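Brulholm to run farm biomethane refuelling trial with Vikik tractors

Tractor maker Vikik and gas supplier Proltska have agreed to supply 30 methane-fuelled tractors to farms in the Brulholm district. The first machines will be delivered in April and the trial will last for two full growing seasons.

The tractors will run on biomethane made from slurry and crop waste at the Espinoza digester, which has supplied gas to the local grid until now. Proltska is adding a compressor and two fast-fill pumps at the site. A mobile tanker will serve farms that are too far away to fill up there.
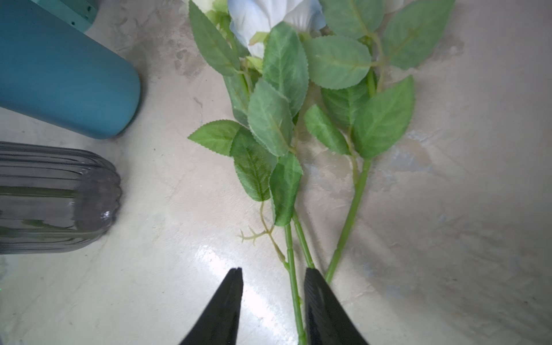

Wilma MacLeish said that range had been her main worry, and that a tractor which has to leave the field at two in the afternoon to refuel is no use at harvest. She added that she would take part as long as the tanker came out in the evenings.

Proltska has confirmed that the tanker will run until 10pm between June and September. Each tractor carries 186 litres of compressed gas storage as standard, with an extra front-mounted tank available for heavy draught work.

Farms in the trial will pay a fixed monthly charge covering fuel, servicing and tank inspection. Vikik will train local mechanics before delivery, and spare parts will be held at its Brulholm depot.
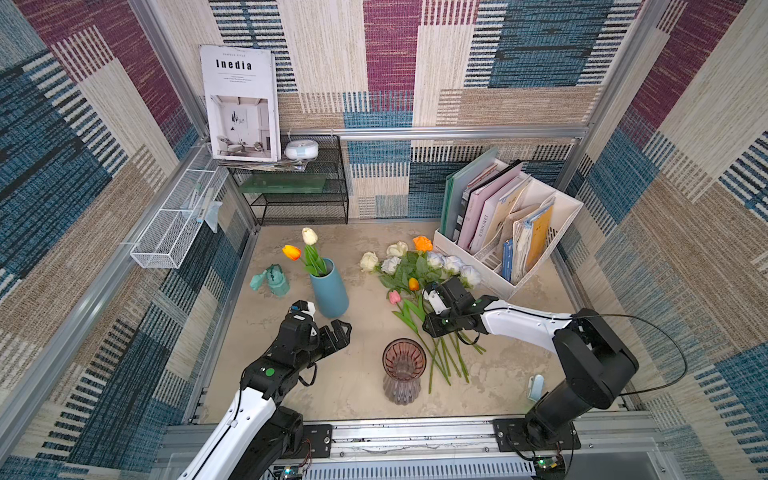

Fuel use, engine hours and downtime will be logged for every machine and compared with diesel tractors doing the same work. The farms taking part cover 3643 hectares between them, mostly cereals and grass. Results will be published after each season.

Farms that wish to join the reserve list should contact the Vikik depot in Brulholm before the end of the month.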